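# Checking a handheld gripper dataset before you train on it

These are the steps we use on the Usham project to decide which recorded demonstrations go into a training set. They assume you already have recordings from a handheld gripper with a camera on it, and that camera poses have been estimated for each one. They don't cover calibration. Kasun Selvanayagam wrote the first version and I have changed the order since then.

The method is simple. You score every episode on tracking, timing and coverage, drop the bad ones, and then train a small policy on what is left to see if the filter helped.

## 1. Sort by scene first

Put every episode in a folder for the desk or room it was recorded in. Do this before any filtering. If you filter first, you can lose a whole scene without noticing, and the policy will do badly there later.

Our set had 1,500 episodes before filtering.

## 2. Drop episodes with broken tracking

For each episode, plot the camera position over time. A good one is a smooth curve. A bad one has a jump, where the position moves farther between two frames than a hand could carry it.

- Mark any episode with a jump.
- If the jump is in the first second, trim the start and keep the rest.
- If it is anywhere else, drop the episode.

We dropped 167 this way. Most came from scenes with blank walls and little for the tracker to hold on to. Don't try to fill the gap by interpolating. Jurgita Uibo tried that on the Illis recordings and the policy picked up a twitch at the same point in the motion.

## 3. Check the timing of the fingers

Finger width and video come from separate streams and can drift apart. Find the frame where the fingers first close, then find the same moment in the width signal. If they are more than 4 frames apart, shift the width signal and check again at the end of the episode. If the end is still off, the clock was drifting and a fixed shift won't fix it - set that one aside.

## 4. Look at the coverage

Take the first frame of each episode in a scene and lay them out as a contact sheet. You are looking for variety in the starting position of the gripper and in the height and angle of the view. If most of the sheet looks the same, record more before going on.

Cluttered scenes are worth keeping even when the task only uses one object. Books, plants, printed paper and daylight from a window all give the policy something it has to learn to ignore.
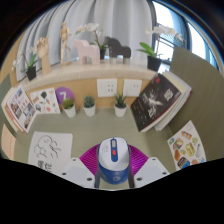
Keep at least 15 episodes per scene after filtering. With fewer than that, we hold the scene out and use it only for testing.

## 5. Train twice and compare

Train one policy on the unfiltered set and one on the filtered set, with the same seed and the same number of steps. Run both on the held-out scenes. In our runs the filtered policy did better on placing and no differently on reaching. Thenmozhi Murthy repeated it with a second seed and saw the same split.

If the filtered policy is worse, go back to step 2 first. The usual cause is a threshold set too tight, which throws out fast but valid motions.

Save the list of dropped episodes with the reason next to each one. You will want it when the tracker gets updated and some of them become usable again.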